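3.2 Layout of the cooking area

The second room studied was the small kitchen at Gikwood, fitted out to the Nollby plan and surveyed on August 5, 2023. Its cooker is a free-standing electric model with a drop-down oven door, set between two lengths of worktop. Figure 5 gives two general views and two close views at a lower level.
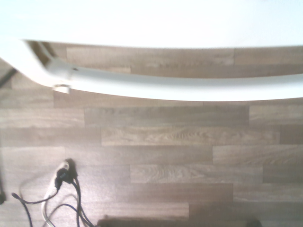
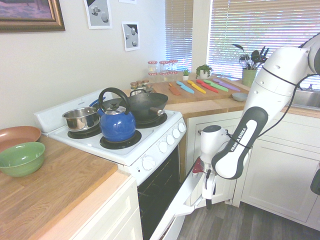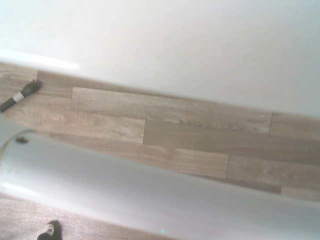
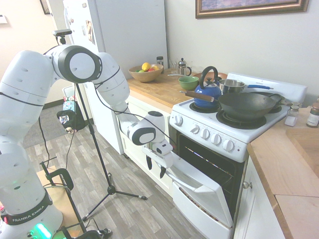 Figure 5. The Gikwood kitchen. First and third: close views with the plank flooring. Second and fourth: the cooker with its oven door open.

The worktop to the left of the cooker is butcher block over white cupboards. A green bowl stands on it in both general views. The fourth view also takes in the worktop on the right, which holds small jars and a white shaker - items that Rutherford's scheme classes as seasoning stock and places within reach of the burners.

Cookware was kept on the hob itself. A blue kettle, a steel saucepan and a black wok occupy the cooktop, the wok having the longest reach of the three once its handle is included. Following McAlister, we treat cookware left on the hob as stored, and the area beneath it as unavailable for setting down hot dishes from the oven.

An open drop-down door alters the use of the floor in front of the cooker. With the door lowered, a person must stand back from the hob or to one side of it, and the nearest free surface becomes the side worktop. In the Chaturvedi layout this distance was longer by 12 cm, and participants there more often rested a dish on the door.

Flooring is wood-effect laminate in long planks with staggered end joints, and in the third view it runs up to a plain white wall. The same type was specified at Ullik, so floor finish was excluded as a variable when the 13 recorded tasks were compared across the two sites.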